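4. Making yoghurt in the Cliva

Read this section once before you have milk on the hob. Milk does not wait while people read.

What you need

One litre of whole milk (semi-skimmed works, and tastes like it)
3 tablespoons of plain live yoghurt, the fresher the better
The Cliva base, inner pot, lid and all the glass jars
A thermometer. The back of your hand is not a thermometer, whatever your grandmother managed with hers.

4.1 Before the first batch

1. Wash the pot, jars and lids in hot soapy water and rinse well. The faint smell of cardboard goes after the first wash. If it doesn't, wash them again.
2. Stand the base on a flat worktop away from draughts and at least a hand's width from the wall.
3. Plug it in. The light on the front blinks and then stays off. This is normal, if a little underwhelming.

Caution: Do not put the base in water. Wipe it with a damp cloth. The inner pot can go in the dishwasher; the base went in one during testing and did not come back to us.

4.2 Heating the milk

4. Pour the milk into a heavy saucepan and warm it gently until it reaches 85°C. Stir now and then, scraping the bottom.
5. Hold it there for ten minutes if you like a thick set. Skip this if you like a drinkable one, or if you have somewhere to be.
6. Take the pan off the heat and let it cool to 43°C.

Note: A skin will form. Lift it off with a fork. Nektarios Lazaridis, who wrote the recipes at the back of this book, eats it on toast with honey and would like it known that the rest of us are missing out.

Caution: Adding the yoghurt while the milk is still too hot kills the culture. You will then have warm milk for as long as you care to wait.

4.3 Adding the starter

7. Put the live yoghurt in a small bowl and loosen it with a ladleful of the cooled milk.
8. Tip this back into the pan and stir slowly. No whisk, please.
9. Fill the jars to just below the shoulder, put their lids on loosely and lower them into the pot.
10. Close the main lid and press Start. The light should now be a steady green.

Leave it for eight hours. Do not lift the lid to see how it is getting on. Do not move the base to another shelf, or run the blender beside it. Yoghurt sulks when jogged, and the result is thin and full of lumps. 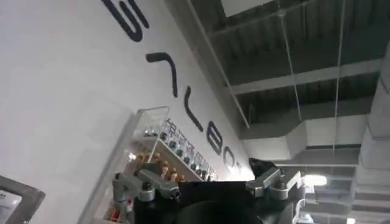
Fig. 6. Wall lettering and clear display shelf.

4.4 Chilling

11. When the Cliva beeps, lift out the jars, tighten the lids and put them in the fridge for at least four hours. It will look too runny at this point. It firms up in the cold.
12. Save three tablespoons in a clean jar for the next batch, before anyone finds the granola.

Note: A starter can be passed on from batch to batch, but it tires. After four or five rounds buy a fresh pot.

4.5 If it goes wrong

Thin and sour: left too long. Take it out an hour earlier next time.
Thin and not sour: the starter was old, or the milk too cool. Use this batch in pancakes.
Grainy: the milk was heated too fast, or somebody whisked.
Watery layer on top: that is whey. Stir it in or pour it off.
Pink, green or furry: throw it away, and boil the jars.

Strained yoghurt and labneh are in section 5. You will need a piece of muslin and a bowl you can spare until Wednesday.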